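Lost Lanes of Skulumcombe: What Happened to the Village Street Names?
Local history project report
1/15/22

I picked this topic because of an argument on a bus. Two older ladies in front of me were going at it over whether the road past the chapel was Dunmore Lane or Dunmore Hill, and neither would give way, and by the time I got off I'd decided that was my project sorted. My tutor thought it might be a bit thin. I ended up with far too much and had to leave out the whole of the lower village, so there!

What I wanted to find out was how many of the old lane names in Skulumcombe are still in use, when the others dropped out, and whether people who live on a renamed road know what it used to be called. I had one term, a library card and a bicycle with one working brake.

My first stop was the parish chest, or the photocopies of it anyway, which live in two box files at the branch library. The earliest thing in there is a rent list from 1487. I'd love to say I read it, but I can't read that kind of handwriting and neither can the librarian, so I used the typed version somebody made long before I was born. It mentions a "Perlow Way" and a "Grustelowe Strete", and those two set the shape for everything else I did.

Grustlow Street is the easy one. It's still there, still called that, and apart from the spelling it hasn't budged. Perlow Way is much more fun. It turns up again on the tithe map as Purley Way, then on a later map it's just Back Lane, and today the sign says Orchard Close, even though the orchard was on the other side of the brook. I cycled up and down it for ages looking for any sign of the old name and found it on a gatepost, cut into the stone and nearly filled in with moss - just PERL and then a chip where the rest should be. I was far too pleased about that.

After the maps I did my survey. I made a one-page form with four questions and put it through 106 doors in the upper village. I got 60 back, which my tutor says is very good for something pushed through a letterbox by a stranger. A few had long notes on the back, and one had a shopping list on it (I returned that one).

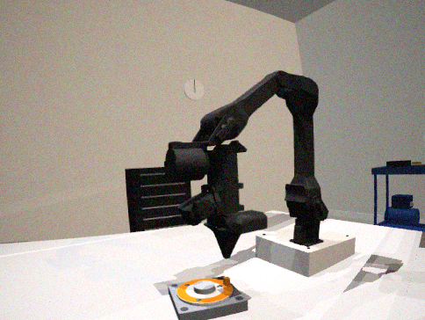 Most people who answered gave the modern name and nothing else. Only 11 could give me an older one, and nearly all of those had lived in the same house since they were children. I had expected the older names to be remembered best on the oldest roads, but the forms didn't show that at all. The names people remembered were the rude or silly ones. Slutch Lane came up again and again, and it was only ever a muddy track down to the ford! Perlow Way got one mention, from a man who spelt it Pearl Oh.

He was Nigel Lightfoot, and he had written his phone number at the bottom, so I rang him. We talked for most of an hour. His grandfather had delivered coal all over the village and used the old names in his order book, and Nigel still has the book. He let me copy out a few pages at his kitchen table. The coalman's spelling is all over the place, but he was careful about where each lane started and stopped, and that settled something the maps couldn't. Dunmore Lane and Dunmore Hill were both right. The lane ran from the chapel to the pump, and the hill was the steep bit after it. When the pump was taken away there was no reason to swap names halfway up, and people just carried on with whichever one their family used. I would very much like to find those two ladies again.

I also had a go at working out who did the renaming. Some of it was the old district council, which put up new signs when it started numbering the houses. Two of the changes came from builders, who wanted something that sounded nicer on a brochure. The rest I can't pin down. Back Lane seems to have simply crept in, probably from people giving directions, and then a map-maker wrote down what he was told. I can't prove that part, so please take it as a guess.

Some things went wrong. I didn't number my forms, so when I dropped the pile in the library car park I lost track of which street each one had come from, and I had to work it out again from the answers. Three I never placed. I also wish I'd asked people how long they'd lived there as a proper question, because I only know it for those who happened to mention it. And I should have rung Nigel weeks earlier, before I'd written half of this and had to change it.

If I carry on with this I'll do the lower village next, starting in March when the evenings are lighter. The library has said I can leave a copy of my list of names in the box file with the others. I've typed it.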